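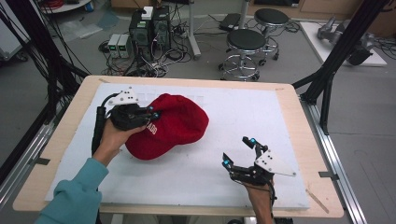 Staff at the Estrella cap and hat works in Pledville are to spend part of each shift teaching machines to handle headwear, under an agreement reached with the company in June.

The work takes place in a converted stockroom behind the finishing floor. Finishers sit at a table with a pair of hand-held grippers, one for each hand, and use them to pick up caps, turn them, straighten the brims and set them down again. The movements are recorded and used to train robot arms which the firm hopes will take over part of the packing line.

Estrella makes baseball caps, sun hats and work caps for clubs and shops. Most of the sewing is done elsewhere, and the Pledville site handles the last stages: trimming threads, steaming, checking the stitching on the front panel, shaping and boxing. The site packs 1,000 caps on a normal day shift.

Lovely Tagle, who has worked in finishing since the site opened, was one of the first to be trained on the grippers. She said the hardest thing was slowing down.

"When I do it by hand I don't look at the cap, I look at the next one," she said. "With these you have to watch where the tips close. If you take the cloth too near the brim it folds the wrong way and you start again."

Soft goods have been a problem for the factory before. A machine brought in to stack caps was taken out after a few months when it crushed the crowns. The supplier of the new system, Wundach, says arms trained on recordings of skilled staff should cope better with a cap that is lying on its side or has lost its shape in the carton.

Each recording session lasts up to 2 hours, with a break halfway through. Finishers asked for the limit after early trials left several of them with sore wrists. The grippers weigh more than people expect, Ms Tagle said, and the cables have to be kept clear of the elbows. The height of the table has been changed since then and staff can choose whether to stand or sit.

Pay was the main point of disagreement. Finishers at the site earn a bonus for each full carton, and time spent in the recording room counted for nothing towards it under the first proposal. The company has now agreed to pay sessions at the average of the worker's last month, bonus included. Anyone who signs up will also get a single payment of £600.

Alfredo Villanueva, the operations manager, said no jobs would go at Pledville as a result of the first stage. Two arms will be installed on the packing line, working beside people, and the finishers who now box caps will move to checking and repairs. He said the company could not give the same promise for later stages.

"We've been plain with people about that," he said. "The boxing is the part they like least and it's the part we struggle to fill in summer. But I can't tell anyone what the line will look like in five years, and I've told them so."

Some of the staff remain unconvinced. A meeting in the canteen heard questions about who owns the recordings and whether they could be used at the company's other site, in Dindudlow, where no agreement is in place. Mr Villanueva said they would be kept by Estrella and that Dindudlow staff would be consulted before any arms were fitted there. The agreement says faces and voices are not to be recorded, and that error rates from the sessions cannot be used in a worker's yearly review.

Ms Tagle said she had signed up mainly for the money, though she had come to enjoy the sessions more than boxing. She has also been asked to help write the checking guide for the new line, including a page on which creases will steam out and which mean a cap has to go back. That guide did not exist before – new starters were told to sit next to someone and copy them.

Her own worry is about those new starters. Boxing is where people learn to spot a bad seam, she said, and if the arms do the boxing they will need to learn it some other way. The company says it is looking at a longer training period for anyone joining the checking bench.

Recording will carry on through the summer with caps first and sun hats afterwards. The wide-brimmed hats have been left until last.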